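Ernen Community Kitchen
Progress report to the Kurnadetti Fund
Dry stores and parcel packing, second stage
2023-11-08

The second stage of the grant was for sorting the dry stores and settling how the soup and sauce bases are packed for households. Most of the work is finished. Spending to the end of the period stands at £1,687 out of the £2,150 awarded, and the items still to be bought are listed at the end.

Seasonings used to go into the parcels last, on top of everything else. Large bags slid down between the tins and small packets ended up at the bottom of the bag. We now pack them separately in open boxes, which are filled on the table and carried to the parcel shelves.

Hot-pot bases were the first group to be dealt with. They are asked for often and come in several sizes, in slippery film packets that do not stack. The front of the packet has to face outwards on the shelf so that people can find the one they want by its colours and lettering.
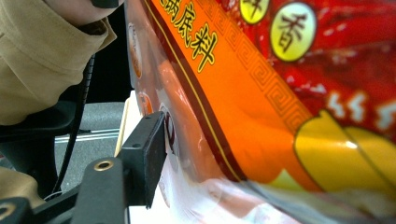 Hot-pot base with an orange band and yellow lettering.

Shelf labels for this group have been written in English and Chinese. The Chinese wording was checked against the packets before the labels were covered. Labels for noodles and dried mushrooms are drafted but have not been checked.

Storage boxes

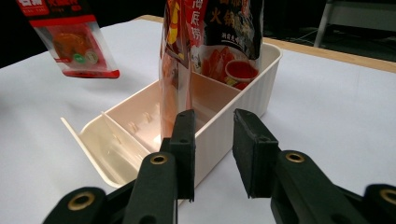
Reading time: 2 minutes

We tried boxes with partitions first. Packets stand upright in them and can be lifted out one at a time. The cream plastic box has two partitions, and the small section at the front is being kept for sachets. Its rim is thin but has held up well to daily use. Boxes of this kind were ordered from Escobar and the delivery was complete apart from the lids, which were credited.

The larger bags are more awkward. Laid flat they take up a whole shelf, and stood on end without support they fold over. We have asked that they go at the back of the box with the smaller packets in front. This is written on the packing sheet.

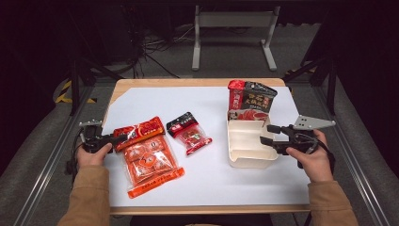 Packing is done at one table, covered with clean paper at the start of each session. Everything for a box is put out before any of it goes in, so that dates can be read and damaged packets set aside. A big orange bag of seasoning takes a good part of the left side when it is laid down, and the white cardboard box needs the right, so the table will take one box at a time. The tall packets lean against the back wall of the box. We would like a second table and have asked Brusivska whether they can spare one.

Still to do

Check and cover the remaining labels.
Buy shelf edging and a further set of boxes, for which £250 has been set aside.
Move the noodles to the lower shelves.
Send the final accounts in January with the receipts.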